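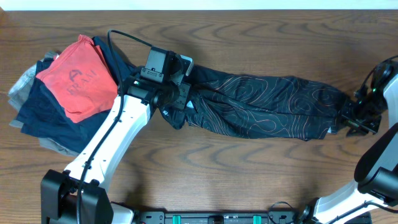
Myrto Katsaros
Thread on folding clothes into stacks that stay up. Mostly tops and knitwear, one wooden table, no special equipment. 1/

Myrto Katsaros
Work to a fixed width. I use the width of the shelf divided by two, less a finger either side. Mine comes out at 36 cm per pair of stacks. Measure yours once and write it on the inside of the wardrobe door. 2/

Myrto Katsaros
Order matters more than technique. Soft, thin greys at the bottom will rumple and creep out at the side once navy sweatshirts go on top of them. The coral one on top of my pile is fine where it is. The light layers underneath are the problem. 3/

Myrto Katsaros
The rule I now follow: heaviest cloth lowest, thinnest highest, and the folded edge always facing the same way. Alternate the collar end if the stack starts to lean. 4/

Myrto Katsaros
Printed tops. Fold so the lettering lands on the upper face and clear of any crease. Old prints crack along a fold line and the crack does not come out in the wash. 5/

Myrto Katsaros
Long patterned things get the table to themselves. Lay flat, sleeves in (if any), halve lengthways, then fold up from the hem in thirds. Slippery cloth wants a wider fold than cotton – narrow ones spring open. 6/

Myrto Katsaros
Stack height: I stop at five for sweatshirts. Past that you cannot pull one from the middle without dragging its neighbours, and the whole lot has to be done again. 7/

Myrto Katsaros
Vignesh Suvarna asked about folding boards. I had the Lelico one for a year. It gives a consistent width, but the hinge pinches thick hems and it is too short for anything below the hip. Gave it away in March. 8/

Myrto Katsaros
Shelf liner does help. I cut mine from a roll of Ridurero matting, rough side up. The bottom item no longer slides forward when the door is opened. 9/

Myrto Katsaros
On weight, for those who asked: a medium sweatshirt of mine is some 500 g on the kitchen scales. Chipboard shelves on plastic pegs will bow under a full row of those. Put them low down. 10/

Myrto Katsaros
Knitwear with a wide neck: fold the neck inwards first, before the sleeves. Otherwise it stretches under whatever sits on it. Trousers are a separate thread, probably Thursday. 11/11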